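Why Does Metal Stick to Metal? The Sneaky Science of Solder

Open up almost anything that beeps and you will find a thin green board covered in tiny parts, each one held down by a small silver blob. The blobs look like something a very tidy robot sneezed. They are called solder joints (say it "SOD-er," because the L is only there to trip you up), and without them your game controller would be a plastic box with some loose bits rattling around inside.

Solder is a metal that melts easily, at least for a metal. A chocolate bar gives up in your pocket. Iron needs a furnace. Solder sits somewhere in between, which makes it handy for people who want to join two pieces of metal without melting the pieces themselves.

Is solder just metal glue?

Grown-ups will tell you it is. They are close, and you can be polite about it. Most glue dries or hardens and grips the surface. Melted solder does something stranger. Where it touches hot copper, a little of the copper and a little of the tin in the solder mix together and make a new, very thin layer that belongs to both of them. When everything cools, there is no clean line where one metal stops and the other begins.

Scientists call the spreading part "wetting," even though there is no water anywhere. A good joint spreads out at the edges like a tiny tent. A bad joint sits up in a ball, like a raindrop on a waxed car, and falls off the first time you drop the controller down the stairs.
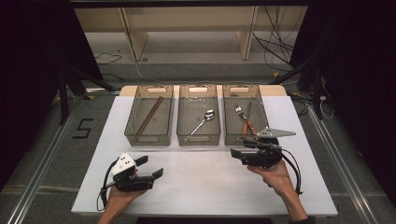 Heat is picky about what it travels through, and this matters a lot when you solder. Metal passes heat along quickly. Wood and plastic are slow about it, as if they had been asked to clean their rooms. Take a stainless-steel spoon and a pair of wooden chopsticks and imagine leaving one end of each in hot soup. The spoon handle warms up first, while the chopsticks stay comfortable to hold for a good long time. A soldering iron uses both kinds of material on purpose: a metal tip that carries the heat to the work, and a plastic or rubber handle that keeps it away from your fingers.

What goes on inside the iron?

The simplest kind has a coil of wire in it. Electricity pushes through the wire, the wire gets hot, and the heat moves down to the tip. A toaster does the same thing, with more crumbs.

The trouble is that every time the tip touches something cold, it loses a bit of heat. Fancier irons have a sensor near the tip that keeps checking the temperature. Too cool? More power. Too hot? Less power. It does this over and over and never asks for a snack.

The mysterious smoke

Copper left out in the air grows a dull skin called an oxide. Solder hates oxide and will not stick to it, in the same way that a sticker will not stick to a dusty shelf. So people use flux, a sort of cleaning goo that clears the skin away when it gets hot. A lot of solder wire has flux hidden down the middle, like the jam in a doughnut, except that you must never, ever eat it.

Most of the smoke you see comes from the flux. It is bad to breathe, so there should be a fan pulling it away from your face, and leaning in for a better look is a poor plan.

Can I try it?

Yes, with a grown-up sitting right there — a grown-up in another room watching sports does not count. The tip of an iron gets to over 300 degrees Celsius, far hotter than boiling water, and it looks exactly the same hot as it does cold. Wear safety glasses. Tie back long hair. Put the iron in its stand every single time you let go of it. Choose lead-free solder, and wash your hands when you finish, even if you think they look fine.

Your first joint will probably be ugly. Mine looked like chewed gum. Heat the wire and the pad together, touch the solder to them, take the solder away, then take the iron away and keep everything still until the blob has gone solid. Then do another one.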